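4.2 Automatic vignetting and the middle of the picture

Small venues that photograph their customers tend to apply one filter to everything. The filter we met most often in the Vulach and Karkov collections was a darkened border, switched on once by an owner and then left alone for years. We wanted to know whether it helps people look at the middle of a photo, as the sales pages of such tools promise, or whether it only makes the corners gloomy.

Raters saw 900 photos in two versions, untouched and vignetted, and marked the spot they looked at first. Each rater worked through 25 pairs per sitting, a limit set after the pilot, when attention fell off and the marks began to drift toward the coffee machine icon on the booking banner.

Group portraits behaved as advertised. First marks moved inward, mostly onto faces, though faces were winning before we darkened anything. Plain surfaces were another matter. With no face to settle on, raters went to the brightest patch they could find, and a dark border did little to change their minds. 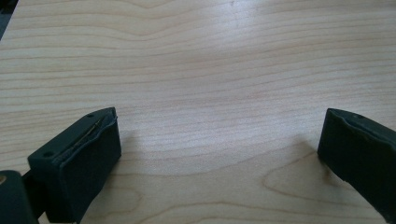
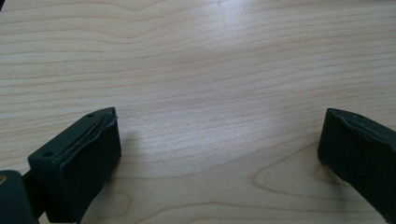

Figure 2. Pale wooden tabletop with glare on the surface, two views.

4.3 Strength of the effect

The Coman editor offers the vignette on a slider, while Umutberg offers "classic" and "dramatic" and leaves the rest to faith. We matched the two by measuring corner brightness on a gray card. Classic turned out to be mild enough that several raters asked when the edited photos would start. Dramatic was noticed by all of them, and one wrote in the comment box that the party seemed to be meeting in a tunnel.

Preference peaked at the lower end of the Coman slider and dropped steadily after that. Photos taken in rooms that were already dim did worst, and those are the rooms where owners most like to use the effect. We repeated the test on a Sunday with the order of pairs reversed, and the curve kept its shape.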